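Sastora Countertop Board Oil

3 min read

Sastora is a food-safe finishing oil for cutting boards, butcher block counters, wooden spoons and salad bowls. It is made in small batches at the Cetbridge workshop from refined mineral oil and a little beeswax. It has no color of its own and no scent, and it won't go rancid in the cupboard.

One bottle holds 278 ml. On boards of ordinary size that is enough for more than 100 coats, fewer if the wood is old and thirsty.

What it does

Bare wood takes up water every time it is washed and gives it back as it dries. Over a few months that movement opens the grain and can split a glued joint. The oil fills the surface so less water gets in. Stains from beets, berries and turmeric also wipe off more easily.

Pale woods such as maple and beech darken slightly on the first coat. Walnut and cherry darken more. Try the underside first if the color matters to you.
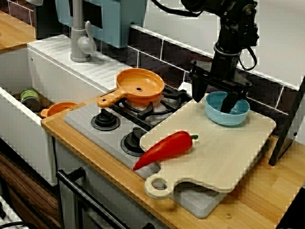

Gemma Caruso

How to apply

Wash the board with dish soap, rinse it, and stand it on edge overnight. Pour a small pool of oil in the middle and spread it with a lint-free cloth, working along the grain. Do both faces and all four edges. End grain drinks the most, so go back over it until it stops looking dull.

Leave the oil for three hours, then wipe off whatever is still sitting on top. A new board needs three coats, a day apart. After that, oil it when water no longer beads on the surface. For a board used daily, that is usually once a month.

Used cloths should be laid flat to dry outdoors before they go in the trash.

Not suitable for

Varnished or lacquered surfaces, bamboo boards with a factory coating, or floors. Do not put oiled boards in the dishwasher.

Goes well with

Plollard Board Wax is a stiffer paste that goes over the oil and gives a low sheen. The Russo scraper takes off dried dough and raised grain before you start. Both are sold separately.

Ordering

Bottles ship from Cetbridge on weekdays. The one-gallon can for workshops and restaurants is out of stock and will be back in August. To be told when it arrives, write to Assunta Rizzi in the order office and give the number of cans you want.

Shares: 3

Contact | © Cetbridge | Back to top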